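Mevska ErgoGrip garden pruner handle, reviewed

I bought the ErgoGrip in April after Ximena Ponce swore it had saved her wrists. Mevska says the fat handle takes the strain out of long jobs. I have heard that one before, usually from firms selling fat handles.

It's a sleeve with a rubber lining that clamps over the handle of your own pruner. Fitting it took 25 minutes and three tries, as the leaflet skips the step where you loosen the collar first. After a month on the roses my palm felt a bit better. My thumb felt worse. Anyone with small hands should try one in a store before paying.

"Ergonomic" has no fixed meaning on a package, so I give it no weight. Weight and balance tell you more. The ErgoGrip adds 406 grams, and you notice all of it above shoulder height. 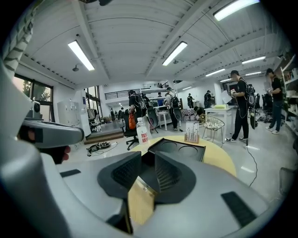

Would I buy it again?

Probably not. The old Sodetti foam wrap costs far less and does most of the same work, though it gets grubby by fall. If your knuckles ache, maybe borrow one for a weekend. Mine is back in its box.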